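The Dumpling Line at Bririk

By Malou Kvaran

The line outside Bririk starts before the lights come on. I joined it at twenty past nine on a gray morning, behind a man with a folding stool and a look of long practice, and asked him what was good.

"The dumplings," he said. I waited. Bririk sells dumplings. It does not sell anything else unless you count tea, and after you've had the tea you may prefer not to.

Szymon Cieślak opened the place with a secondhand stove and his grandmother's recipe, which he has since admitted was mostly his aunt's. The dough is flour, hot water, a spoon of oil and a pinch of salt. The filling is potato, farmer's cheese and onions cooked so long that the smell has moved in upstairs. He makes them at 2231 Malabanan Street, in a kitchen slightly wider than he is, and when they're gone he locks the door and goes home. This has happened as early as noon. Grown adults have been seen reading the "sold out" card twice, in case it said something else the second time.

I asked whether he'd considered making more.

"I considered it," said Cieślak, and went on pinching.
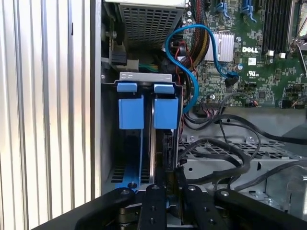 The trouble with onions

Everyone who tries this at home ruins it in the same spot. They give the onions 10 minutes, see a bit of gold, and declare victory. Nouhaila Ouazzani, who worked the stove at Bririk for three winters and now teaches a dumpling class in Bakton, tells her students to put the onions on before they peel a single potato, then to leave them alone. Low heat, plenty of butter, a lid for the first half. They should end up the color of a old saddle and take up almost no room in the pan, which is upsetting if you're the one who chopped them.

Her other rule concerns the dough, which has to rest under a bowl for half an hour. Students hate this. They poke it. She has taken to giving them coffee so their hands are busy.

My own first batch opened in the pot and became soup. The second held together but tasted of envelope. By the third I had learned to salt the water properly and to stop overfilling, and my neighbor Eskil Aasen ate a plateful standing at the counter. He described them as "fine," then asked if there were any left. There were not. I had considered making more.

Bririk is closed Mondays. Bring cash and a stool.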